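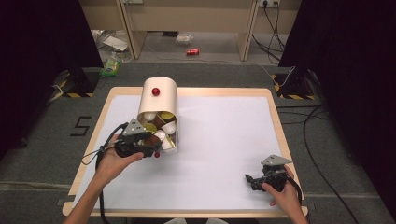
Two hand-held grippers at the board, small cups and lids in the container

Budget for a second pair of hand-held grippers: buy new, or repair and wait?

Asked by Stojan Golob in Equipment and Purchasing

Hello all. I must send a purchase plan before the end of February and I am not sure how to divide the money. We have one station with two hand-held grippers, and I would like a second station the same as the first. The total I can spend is 1960 dollars.

Clonura gave me a price of 985 for one gripper with the mounting plate and cable. So two of them already go over my limit by 10 dollars, and then I have nothing left for a board, stands or curtains. Sternach offers a similar one for 823, but the mounting plate is not included and they did not answer me about the cable length.

Is it wise to mix two makers on one station? Or should I buy only one gripper now and the second one in the next budget?

2 answers

Radonjić
Please do not mix them on the same station. We did it, and the jaws opened to different widths, so the person working had to think about which hand was which. With small objects this is tiring.

Two from Sternach is 1646, so you keep 314 for the rest. Ask for the plate drawing before you order. We had ours cut at a local shop for 50 each, screws not included. Also put spare cables in the plan as a separate line. In our lab the cables fail first, much before the jaws. And get the cable length in writing, a short one pulls on the wrist when you reach across the board.

Jekova
just ask Clonura for a discount on two, 10 dollars is nothing to them. curtains you can get anywhere

Comment from Stojan Golob
Thank you both. I wrote to Clonura and they will answer by Friday. I did not have spare cables in my plan at all, I will add them.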